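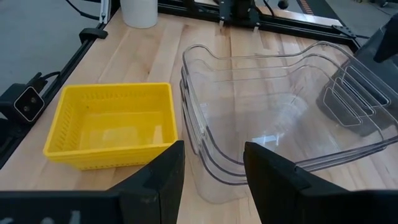 Ob wir denn nicht einfach mehr Demos aufnehmen könnten, wollte unsere Betreuung gleich beim ersten Zwischenstand wissen, mehr Daten hätten schließlich noch keinem Modell geschadet. Tja. Genau das haben wir dann auch gemacht, und davon handelt dieser Teil vom Bericht zu Projekt Husley.

Die Aufgabe klingt simpel: Sachen aus dem gelben Korb in die durchsichtige Box umräumen. Gesteuert haben wir per Hand, aufgezeichnet wurden die Kamera am Greifer und die Gelenkwinkel. Pro Sitzung haben wir 33 Durchläufe geschafft, dann taten mir die Handgelenke weh (kein Witz!). Insgesamt waren es acht Sitzungen, zwei davon mussten wir wegwerfen, weil die Zeitstempel nicht zusammenpassten. Blieben also sechs - und die haben wir dann wirklich gehütet.

Am meisten Ärger hatte ich mit der Box. Durch den Boden sieht man das Holz vom Tisch, dazu kommen die Reflexe am Rand, und unser erstes Modell hat ständig neben die Kante gezielt. Beim gelben Korb gab es das Problem überhaupt nicht. Wir haben deshalb die Startpositionen viel stärker variiert und auch abends bei Lampenlicht aufgenommen.

Was ich beim nächsten Mal anders machen würde: missglückte Griffe sofort markieren! Ich habe im Juli ganze Nachmittage damit verbracht, alte Aufnahmen durchzuklicken und Fehlversuche rauszusuchen. Die Liste dazu liegt im Projektordner unter Wurnau.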